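Feltari Hand Guide and Remote Teaching Kit

Part of the Fliltarley range. Page last revised 21 Sep 2022.

Order code: Feltari 281
Supplied by: Fliltarley, Cluvow works
Status: in stock

The Feltari kit lets an operator show a robot arm a task, either by taking hold of the arm and moving it or by driving it from a second, smaller arm on the bench. The arm's positions, the gripper opening and the wrist camera picture are recorded together. A set of recordings can then be played back as it stands or used to train a policy in your own software.

It is sold to workshops and teaching labs that already own an arm and want to record jobs on it without writing motion code.

What is in the box

Handle with enable grip, fits the wrist flange
Leader arm with bench clamp
Two-finger gripper with ribbed finger faces
Wrist camera with bracket and cable
Foot pedal (start, stop, discard)
Recorder unit and power supply
Printed set-up guide

The arm itself is not included. Arms need a free-drive mode for hand guiding. Remote control works with or without it.

Two ways of showing a task

Hand guiding is the quicker one to learn. Squeeze the grip, move the arm where you want it, and let go to hold the pose. The gripper opens and closes from a rocker under the thumb. It suits longer moves, wiping, and anything where the path matters more than the last few millimetres. The drawback is that your hands and sleeves can get into the camera view, and a policy trained on those recordings will have seen them.

Remote control uses the leader arm. You move the small arm and the large one follows, at full scale or at quarter scale. Quarter scale is for close work. The operator can sit back from the bench and watch the wrist view on a monitor, so what the operator sees is what the recording holds. It takes longer to get used to. Allow an afternoon before keeping anything.

The pedal is the same in both modes. Press once to start, once to stop, and hold to throw the take away. Discarded takes are deleted from the recorder straight away and can't be brought back.

Working inside enclosures

Many of the jobs customers ask us about involve getting a part into or out of a housing, where there is a wall on one side and something hanging over the top. The wrist camera sits close behind the fingers so that both tips stay in view right up to the part. For this kind of work we advise quarter scale and a slow approach with the fingers wide open, lined up on either side of the part before going down to it. Round, flat parts can be taken anywhere on the rim, which leaves you free to pick the angle that keeps the fingers clear of the side wall and of any connectors.

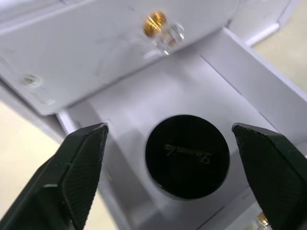

Lewis wrote to us that the approach was the easy part to teach and the way out was not: the first recordings all ended as soon as the fingers had closed, and the trained arm then had no idea how to leave the box. Keeping the pedal running until the arm was back at its rest position sorted it, and Lewis would like to see that printed in the guide in large type.

It has been added to the guide, on the page about pedal use. Owners of earlier copies can ask for the new sheet. We would add that the way out should be recorded at the same slow speed as the way in. Operators tend to hurry it.

How many recordings

For a single pick from one fixed position, 20 good takes will usually do to start with. If the part can lie in different places, record more and move it between takes, including towards the corners and close up against the walls. Vary the start position of the arm as well. Takes that look identical on the monitor add very little.

Include a few where the first approach is off and you correct it. Leave these in the set. Takes where the part is dropped should be discarded unless you also want to teach picking it up again.

Shiny surfaces

Glossy parts and plated fittings throw back the light from overhead lamps, and the bright patch moves as the wrist moves. The camera exposure can be locked from the recorder menu. Lock it with the gripper over the part, then check the view again from the rest position. Keep the same lamps on for recording and for running.

Specification

Supply: 24 V DC, from the unit supplied
Recording rate: 20 frames a second, arm and camera on the same clock
Leader arm scale: full or quarter
Recorder connection: Ethernet
File format: open, described in the set-up guide
Finger faces: ribbed, replaceable in pairs

Spares and extras

Finger pair, order code 1062
Second foot pedal
Long camera cable
Blank mounting plate for arms not on our list

Finger pairs are cut to match and should be changed together. Run the gripper zero routine after fitting, or the recorded opening will be wrong.

Safety

The enable grip stops the arm when it is released and also when it is squeezed hard. It does not replace the emergency stop on your robot controller, which must be within reach in both modes. When using remote control, make sure the large arm is in plain sight of the operator, even if the work is being done from the monitor.

Delivery and returns

Kits are sent from Cluvow. Unused kits can be returned within 24 days. The leader arm has to go back in its own case with the transit lock fitted. Recorder software was last updated in February and the update is free to all owners.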